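Subject: Re: [playroom-share] Foam mats and small cubes, what are you all doing?
From: Vosell Playroom
To: playroom-share list

Hello again everyone,

I meant to answer the Lyons message the evening it came in and then the week got away from me, so please forgive the delay, and forgive the length too, because I find I have a lot to say about mats. The original message is copied at the bottom for those of you who joined after it went out.

First of all, yes, we're still using the interlocking foam, the light blue kind, and I would buy it again. We had the gray carpet squares before that and I was always on my knees picking fluff out of the corners of the toys. The blue is easy on the eyes and a small red block shows up on it from across the room, which matters to me more every year as my eyesight goes! We bought ours in packs of 16 and have added to them twice. The newer tiles fit the older ones, but they are a bit snug, and I'd suggest mixing old and new through the floor so you don't end up with one stiff corner.

For cleaning we use warm water with a little dish soap, a soft cloth, and then a second cloth with plain water. Pull the tiles apart every so often and wipe the teeth as well. You will be surprised how much goes down into the seams (glitter, mostly, in our case, and once an entire necklace's worth of beads). Stand them on edge to dry, leaning against each other like cards, and leave them overnight if you can spare the room. If you put them back damp they get a smell, and then you're wiping them all over again with a grumpy face. 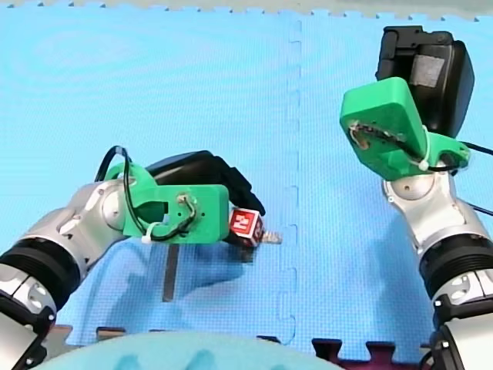

CUBES, LETTERED AND NUMBERED

Now to the little blocks. I am very fond of the ones with a white character on a red face, as they're so clear for a child who is just starting to notice that marks mean something. We let them turn the blocks whichever way they like. I used to straighten every one so the figure stood the right way up, and I have given that up entirely. They find out soon enough that a thing can be turned around and still be the same thing, and some of the nicest talk we've had on the floor has been over a sideways number.

Our full collection is 81 cubes at present, and I know that because I did the stock list myself last month with a cup of coffee and the radio on. They're a mixture of three different sets that came to us at different times. The borders don't match exactly and one lot is a shade larger than the others. I fretted over it at first and thought about giving the odd ones away to Skerkelell, but the children build with all of them together and have never complained.

As for storing them, we went from one big tub to several shallow trays, and I'd never go back. With the tub, the whole lot was tipped out every single time so that somebody could find the one they wanted, and it made a noise I can still hear when I shut my eyes. A shallow tray lets them look first. We sort by color at the end of the morning, greens in one, reds in another, and anything patterned in a third. If it comes out wrong I leave it wrong.

Stacking on foam is the part I've gone back and forth on. The Lyons message says towers fall over sooner on the mat, and I think that is quite right. Foam gives a little under the bottom block, and near a seam it gives unevenly. What we've settled on is putting something flat and firm down first and building on top of it. We have used an old baking sheet, a cork board, and the lid of a game box, and they all did nicely. A flat metal piece is the steadiest, I think, as long as the edges are smooth and it lies properly flat. Run your thumb all the way around it before it goes anywhere near a child.

I also like to begin with just two blocks, a red underneath and a green to go on top, say. Two is plenty for a beginner. The hard bit is the last little gap, when the top one is nearly down and has to be lined up before you let go, and I've watched children hold their breath over it. If the green sits a bit crooked on the red, well, it's still a stack, and we say so.

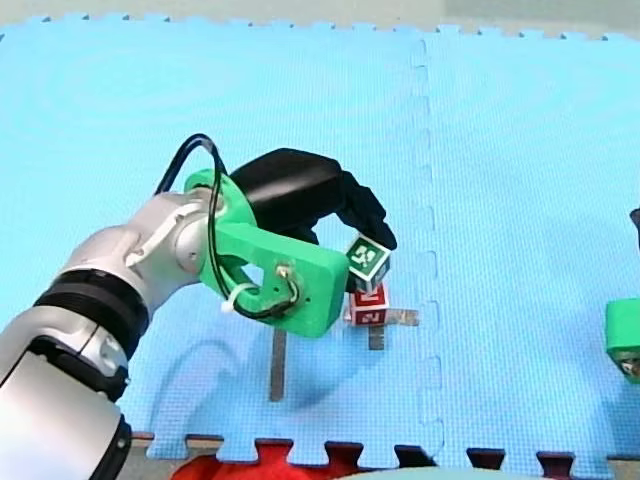
Kokcombe wrote to me off-list on this very point and said I could pass it along: they have stopped putting any kind of base under the blocks. They feel the wobble is useful, and that the children who learned on soft foam have become much more careful builders than the ones who always had a hard surface. They did add that their mats are thinner than ours and they keep the building well away from the seams. They also sort by number and not by color, with a little card in each tray, and they said it takes longer but the older ones love being in charge of it.

I can see the sense in that, and I may try a few mornings without the baking sheet and report back. I'm less sure about sorting by number in our room, where half the group would like to and the other half would like to put the whole tray on their heads.

Two small things more and then I'll stop. If the paint is wearing off a white numeral, please don't go over it with a marker. We did, and it rubbed off onto fingers and then onto the mat, and there is a faint gray smudge near our door to this day. And if anyone has spare edge strips for light blue tiles, the straight ones that finish off the outside, we are 7 short and would happily trade. I have a box of green cubes I could part with, or a jar of my plum jam, whichever tempts you.

Warmest wishes to all of you,
Vosell Playroom

On Tuesday, Lyons Playroom wrote:

Hi all,

We're about to redo the floor in our small room and would love some advice before we spend the money. The plan is interlocking foam right across, probably blue. The room has hosted over 70 families since we opened it and the old rug has had enough.

Our questions are really these. Do the tiles creep apart with use, and if so do you tape them underneath or leave them be? What do you wash them with? And does anybody find that small cubes are hard to stack on them? We borrowed a few tiles to try out and the towers kept tipping at two or three high, when the same children were managing far more on the table. We don't want to put them off building.

Also, how do you keep your cubes? Ours live in a cloth bag and it takes forever to find anything.

Thanks so much, and no rush on this, the old rug isn't going anywhere until the room is painted.

Lyons Playroom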